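4. Picking Up Soft Household Items From the Floor

4.1 Task and motivation

Objects on the floor are among the most common requests in home assistance, and among the least covered in earlier work on humanoid manipulation. Most published tasks place the target on a table at a comfortable height, where the arms work well inside their range and the head camera sees both the target and the hands. A floor pickup changes each of these conditions. The target is near the lower limit of the workspace, the robot has to bend or squat to reach it, and the torso and arms take up a large part of the camera view while it does so.

Soft items add a second difficulty. A pillow or a folded blanket has no fixed edge on which a grasp can be planned. Its outline changes once a finger touches it, and a trim of fringe or ruffles hides the body of the item underneath. In our early trials with the Cleria baseline, the fingers often closed on the trim alone, and the item slipped out during the lift. We therefore treat the choice of contact region as a separate prediction, made before the arms begin their descent, and we study how much this separation helps.

The task is defined as follows. The robot starts upright, facing a piece of furniture. One soft item lies on the floor within walking distance. The robot must approach the item, grasp it with both hands, lift it clear of the floor and place it on the seat or mattress named in the instruction. A trial ends when the item has been released on the correct surface, when the operator stops the robot for safety, or when the time limit is reached.

4.2 Method

The proposed method, Pivitgate, is a two-stage policy with a learned gate between the stages. The first stage controls the approach. It takes the head camera image, the joint positions and the text instruction, and it outputs walking commands together with a target posture for the arms. The second stage controls the arms and fingers during contact. Both stages share one image encoder, which is trained jointly and is not frozen at any point.

The gate decides when control passes from the first stage to the second. In earlier two-stage systems the switch is made at a fixed distance from the target. We found this rule too coarse for floor items. A robot that stops at the correct distance may still be turned slightly to one side, and a small error in heading at the feet becomes a large error at the fingertips once the body is lowered. The gate is instead trained to predict whether the second stage would succeed if started from the current state. Labels for this prediction come from the training data itself: each approach is cut at several points, the second stage is run from each point in simulation, and the result is recorded as a success or a failure.

While the gate is closed, the arms are held in an open ready posture. The hands are in front of the body with the fingers spread. This posture was chosen for two reasons. It keeps the hands in the camera view, so that the encoder can relate them to the target before contact. It also shortens the motion that follows, and so limits the shift in the center of mass during the descent. The posture is not fixed. The first stage may raise or lower either hand on its own, and in the recorded data the two hands are seldom at the same height when the gate opens.

The contact region is predicted as a pair of areas on the image, one for each hand. The loss penalizes areas that fall on the outer border of the item, where trim is likely to be found. No separate label for trim is used.

4.3 Data collection

Training data were collected by teleoperation in the Uder test apartment, a furnished set of rooms used by our group for indoor studies. The data comprise 435 demonstrations of the full task. Operators were asked to work at their own pace and to correct mistakes in place when it was safe to do so. Demonstrations containing a correction were kept, and only the correction and the motion after it were used to train the second stage.

Furniture was moved between sessions, and the lighting was changed among ceiling lights, lamps and daylight. We did not remove strong light sources from the camera view. Overexposed regions occur often in ordinary homes, and a policy trained without them performed poorly when a lamp or a lit strip came into view. Rugs, bedding and chairs were left wherever the session plan had placed them, including positions that partly limited the path of the robot.

All demonstrations were recorded from the head camera at the rate used for control. No external camera was used for training or for evaluation. Hand positions were taken from the joint encoders, and fingertip contact was estimated from motor current. The estimate is noisy when the fingers press on fabric, and it is given to the policy as an unfiltered input.

4.4 Evaluation protocol

Each method was tested in 100 trials, divided evenly between a seen room and an unseen room. The seen room appears in the training data with other furniture positions. The unseen room does not appear in the training data in any form. Starting positions and item placements were drawn once and then reused for every method, so that all methods faced the same set of conditions.

We compare three systems. The first is the Cleria baseline, a single-stage policy trained on the same demonstrations. The second is our method with the learned gate replaced by a fixed distance rule. The third is the full Pivitgate system. All three use the same encoder size and were trained for the same number of steps. Training was stopped by schedule, and no checkpoint was selected on the basis of test results.

A trial is counted as a success only if the item rests fully on the named surface after release. An item that hangs over the edge and touches the floor is counted as a failure. Trials stopped by the operator are also counted as failures, whatever the reason for the stop.

4.5 Results

The full system completed more trials than either comparison system in both rooms. The gap over the fixed distance rule was larger in the unseen room, which agrees with the purpose of the gate: where the layout is unfamiliar, the approach is less exact, and the decision to begin contact carries more weight. The single-stage baseline completed 40 trials. Its most frequent failure was an early grasp, in which the fingers began to close before the hands had reached the item.

Failures of the full system fall into two groups. In the larger group, the robot reached the item and grasped it with one hand only. The second hand closed beside the item or on a fold that gave way during the lift. In the smaller group, the gate stayed closed although the robot was in a usable position, and the time limit was reached. We observed five trials of this second kind. In each of them the item lay close against the base of a chair, and the gate appears to have treated the chair as an obstacle to the descent.

Placement of an item directly in front of a chair deserves attention for this reason. The seat is a likely goal for the item, yet its front edge reduces the space available to the fingers. The hands must come down between the robot and the chair, grasp the near part of the item and draw it back slightly before lifting. Demonstrations of this motion are present in the training data, but they are fewer than those with open floor on all sides. Figure 4 gives a head camera view of such a placement. The hands are open and held over clear floor, and the fringed white pillow rests against the base of the armchair, beyond the fingertips.

Figure 4. Head camera view with the hands open, facing a pillow on the floor in front of an armchair. The bed is at the right.

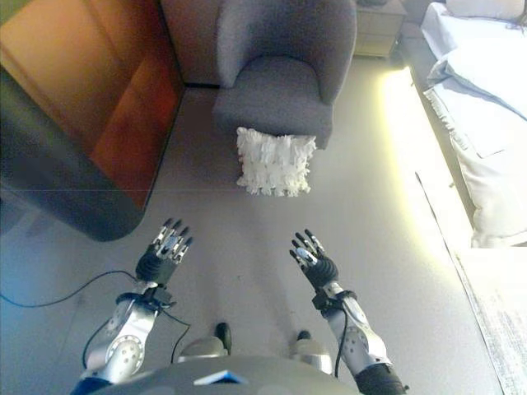

4.6 Limitations

The study covers one robot and one class of items. The hands used here have five slender fingers each, and the contact region predictor was tuned to their span. We expect that a gripper with two fingers would need a different loss, as it can pinch trim more firmly but cannot support the body of the item from below.

The robot was connected by cable during all trials. The cable was managed by hand, and its drag on the arm was not modeled. Section 6 reports a small follow-up study with the Kim controller in which this drag is estimated online.

Finally, the gate is trained from simulated outcomes of the second stage. Fabric is simulated with limited accuracy, and the gate inherits this error. A version trained on physical trials would avoid the problem, at a considerably higher cost in robot time -- a trade that we leave to future work.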